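Chapter 7
Carrying Things: Weight, Straps and the Human Back

When I was eleven I walked to school in Nevness with a bag that hung off one shoulder, because that was how everybody wore it. By May I had a sore neck and a habit of leaning left that my grandmother could spot from her kitchen window. She called it my "satchel walk." I didn't know it then, but she had noticed the main idea of this chapter: a load changes the shape of the person who carries it.

In Chapter 6 we looked at how you stand when your hands are empty. Now we're going to add a load and see what happens. You won't need much math, just a bathroom scale, a bag with two straps and a friend who doesn't mind being stared at from the side.

Start with your center of mass. Standing still, you keep it over your feet without giving it a thought. Put on a full bag and the combined center of mass (you plus the bag) shifts backward. To avoid tipping over you lean forward, usually from the hips, and your head pokes out in front so you can still see where you're going. The heavier the bag, the bigger the lean — and the farther the bag sits from your spine, the bigger the lean again. That second part is the one my students forget, so I'll keep coming back to it.
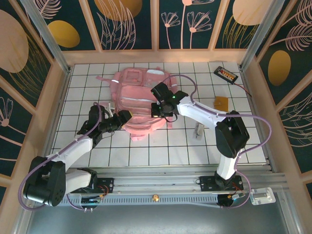
Figure 7.1 A pink backpack. Straps are covered in Section 7.3.

A few years ago my colleague Hwa-young Ko and I weighed school bags at the middle school in Akivik. We weighed 171 of them, one after another, on a scale we'd borrowed from the school nurse. We had to throw out 10 readings (I'd forgotten to zero the scale after lunch, my fault entirely), which left us with 161. The heaviest came in at 25 pounds and belonged to a very small trumpet player named Gil-soo Seol, who told us he carried everything every day so he'd never have to remember his locker combination. I still think of him whenever I pack for a trip!

Try this before you read on. Put two thick books in your bag and loosen the straps until the bag hangs low. Stand side-on to your friend and have them sketch the line from your ear to your ankle. Now tighten the straps so the bag sits high and close, and have them sketch it again. Same books, same bag, same you. Keep both sketches, as we'll need them in Section 7.2, where we turn them into force diagrams.

Words to know in this chapter: load, center of mass, torque, lever arm, pressure. You've met pressure before, in the snowshoe problem in Chapter 3, and it works the same way on a shoulder as it does on snow. A narrow strap and a wide strap can hold up the same bag, but the narrow one does it on a smaller patch of you.

7.1 How Heavy Is Heavy?

Let's begin with the scale. Weigh yourself without the bag, then with it on, and write down both numbers.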